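# Left gripper stops reporting jaw position partway through a session

**Trodura**

Our group operates a pair of hand-held grippers for recording sorting tasks. Since January, the left unit has developed an intermittent fault. After 10 minutes or so of normal operation, the reported jaw position freezes at its last value while the jaws themselves continue to open and close freely. The recording software gives no warning. We lost over 50 recordings before the fault was noticed.

The following steps have been taken without success:

- firmware reinstalled on both units
- jaw travel recalibrated from 0 to 100 percent
- left and right units exchanged between ports on the host computer

The fault remains with the left unit in every case. Guidance on the next step would be appreciated.

**Hisham**

Check the cable.

**Zadarix**

The port exchange rules out the host computer, provided that each cable moved with its own gripper. Please exchange the cables alone and repeat the test. If the fault moves to the right unit, the cable should be withdrawn from service and marked as defective.

Particular attention should be given to the point where the cable leaves the back of the gripper. The operator's wrist turns constantly, and a conductor may open at one angle and close again at another. Hold the gripper still, move the cable gently by hand, and watch the position reading - a frozen value during this test is sufficient grounds for replacement.

Our own pair is held low over the sheet, with the cable on the left unit looped outward before it returns toward the wrist. 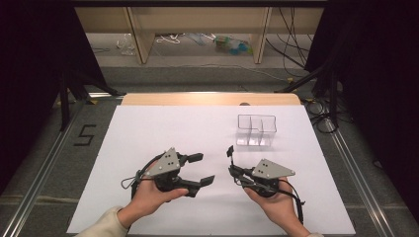 Cropper asked whether the software could be made to stop when the reading freezes, as a new cable would leave the same risk in place. A limit of 7 identical readings while the jaws are in motion was suggested, with the recording then rejected and the operator alerted by a tone.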